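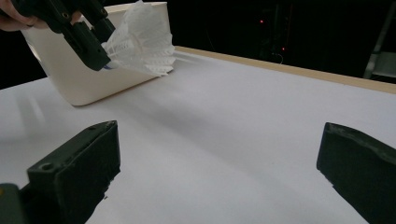
Drag notes, Warnmont bench, January 2021, Mareike Haberkorn

Second set of terminal velocity drops in the Dustau stairwell, following on from the November set. The model is still simple quadratic drag, and the fall height is too short for the heavier bodies to settle. A shuttlecock suits the job better: the mass sits in the cork and the flared white skirt does nearly all the braking, so the velocity curve flattens early. Bare cork with the skirt trimmed off never flattened at all.

Timing gate drifted again. Hegde counter read 761 ms on the reference ball at the start and 19 ms over that at the end. Corrected linearly across the session. Not happy with it, but the residuals show no trend.

Air at 100 kPa, humidity 70 per cent. Density taken from the usual table. Door at the bottom of the stairwell has to stay shut; two runs were thrown out for draught.

Fitted drag coefficient is lower than the November value. Suspect the frontal area, which I measured at the rim with calipers and may have squashed. Remeasure by tracing onto graph paper.

To do:
- replace gate battery
- ask Flevside for the tunnel calibration sheet
- redo the area, then refit both sets

Search notebook Go

Recent entries
Stairwell drops, first set
Gate timing and the Hegde counter
Caliper zero check
Flevside tunnel visit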